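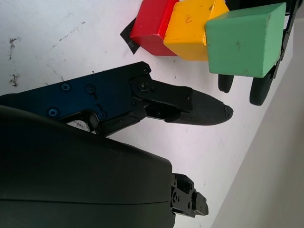 Page last changed: September

FLIVACH OPENS BLOCK EXCHANGE FOR WORN WOODEN SETS

Flivach Toy Library will open a block exchange at its Trimlow branch in September, giving families, kinders and playgroups a place to swap worn or incomplete sets of painted wooden blocks for full ones.

The exchange will run from the front room at Ekanayake House, next to the returns desk. Members can bring in any quantity of wooden blocks, painted or plain, and take home a made-up set of the same size. There is no charge for members. Non-members pay a $2 handling fee per set.

The service replaces the mixed box that has stood near the front door for several years. People were using the box to drop off odd blocks, but there was no way to borrow a complete set from it, and larger blocks tended to go first.

Flivach counted the contents of the box before planning the exchange. It held 601 blocks, most of them cubes and short rectangles. Some had been marked by hand by previous owners, with numbers, initials or a stripe on one end. Those marks will be left as they are. A yellow block with what looks like a red-orange 2 on its face is as good for building as one without, and children often make up their own use for the numbers.

"We get asked whether a chipped block should go in the bin," a Flivach spokesperson said. "Mostly the answer is no. If the chips are along the edges and the wood underneath is sound, it gets a light sand and goes back into a set."

What the exchange will accept

Blocks should be solid timber and free of nails, magnets and batteries. Blocks with letters or pictures printed on them are welcome and will be kept together as their own sets. Foam and cardboard blocks can't be taken at this branch.

Sets do not need to match. Cubes in red, yellow and green from different makers can end up in the same bag provided they are reasonably close in size. Staff will not repaint blocks to make the colours uniform. A bright red beside a pale mint green is common in older sets, and families have told the library they don't mind it.

Blocks with splintered faces, deep cracks or paint that comes away in flakes will be put aside. Where the age of the paint is uncertain, the block will not be re-lent. Members who own old painted blocks and are unsure about them should keep them away from children under three and speak to the branch before bringing them in.

How sets will be checked 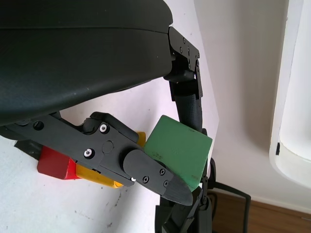
Every block that comes back to the exchange will be wiped, dried and looked over on all its faces before it is bagged. The check is done by hand at the sorting table and covers cracks, loose paint and anything stuck to the surface. General wear is not a reason to reject a block. The green cube, with its slightly worn edges, dark smudges and scuff marks, is in the condition the exchange expects to see most often, and a block like it would be passed for lending. Smudges that come off with a damp cloth will be cleaned, and those that have gone into the paint will stay.

Sanding will be limited to corners and edges that feel rough. It will be done outside on the back verandah with the doors shut, and sanded blocks will be kept apart from the others until they have been wiped down.

Each made-up set will be packed in a drawstring bag with a card listing the number of blocks inside. Members are asked to count the blocks back into the bag before returning it. A missing block will not attract a fine. The branch only needs to know so the card can be corrected or a replacement added from the spares.

Building sessions

Block play sessions will be held at Ekanayake House in the mornings during school terms, starting the same month as the exchange. Sessions are for children up to school age with a parent or carer. Low tables will be set up for smaller builds, and there will be a cleared area of floor for anything bigger. Prams can be left in the side hall.

The sessions are not structured. Children can build what they like and knock it over, and grown-ups are encouraged to stay near the tables – younger children will put smaller pieces in their mouths. Blocks used in the sessions will be drawn from the exchange stock and checked again before going back into bags.

Afternoon sessions may be added later if there is demand. The room is shared with other groups after lunch, so any extra times will need to be worked out with them.

Netent to supply bags and shelving

Timber goods supplier Netent has agreed to provide 100 drawstring bags and the shelving for the front room. Netent will also hold aside clean hardwood offcuts from its Trimlow workshop, to be cut and smoothed as plain blocks for sets that come in short. The offcuts will be left unpainted.

The shelves will be fixed to the wall at a height children can reach, with the heavier sets on the bottom. Returns will go into a separate tub at the desk so they don't get mixed with sets that are ready to go out.

Flivach has lent toys in the Trimlow area from Ekanayake House since moving out of its former shopfront. Puzzles, ride-ons, dress-ups and board games will continue to be available from the back room under the existing membership, and loan periods are unchanged. Block sets from the exchange are swapped outright and have no due date.

Bringing blocks in

Blocks can be dropped at the returns desk whenever the branch is open. Please use a bag or a box with a lid, and leave a note with your name if you would like the container back. Kinders and playgroups with large quantities should contact the branch first so that space can be made on the sorting table.

Please don't leave blocks on the front step after hours. They get wet, and swollen timber has to be dried for a long time before it can be lent.

Media enquiries: Flivach Toy Library, Ekanayake House, Trimlow. Messages left at the desk before noon will be answered the same afternoon.

ENDS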